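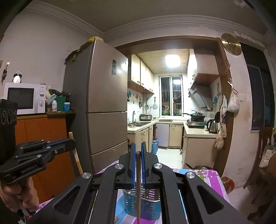 The wire utensil basket on the striped tablecloth, with the refrigerator behind.

30th October

Readers of this journal will be aware that the household accounts are reviewed twice a year, and that the second review takes place before the heating season. The present entry concerns the matter of eating from the pantry for the remainder of the autumn, a practice to which this household has now committed itself until December.

The decision followed an inspection of the shelves. A considerable quantity of dried beans, barley and canned tomatoes had been purchased during the spring sale at Fuson, and very little of it had been used. It was therefore resolved that weekly grocery spending would be limited to 50 dollars, to be applied to milk, eggs, bread, onions and fresh greens. All other meals are to be drawn from existing stock.

The first two weeks have been satisfactory, with certain reservations. Barley soup was served more often than was wise. The bean and tomato stew, prepared from a card that came with a Dvořáček stockpot many years ago, was well received and will be repeated. The recipe calls for 800 grams of tomatoes, but a smaller amount is sufficient if the beans are cooked slowly and some of their liquid is kept. Caraway should be added early - the flavor is harsh otherwise.

A written inventory is strongly recommended to any household considering a similar course. The one kept here is a plain sheet taped inside the pantry door, with items crossed off as they are taken down. A trial of the Clurora planning application was discontinued after a few days, as it required every package to be entered by hand and the sheet of paper was quicker.

Flour remains the principal difficulty. There are three open bags of rye, all of uncertain age, and they will be used first in crackers and then in a dark loaf. The walnuts were tasted, found to be bitter, and discarded.

The next entry will set out the stew recipe in full, together with the revised quantities for the barley.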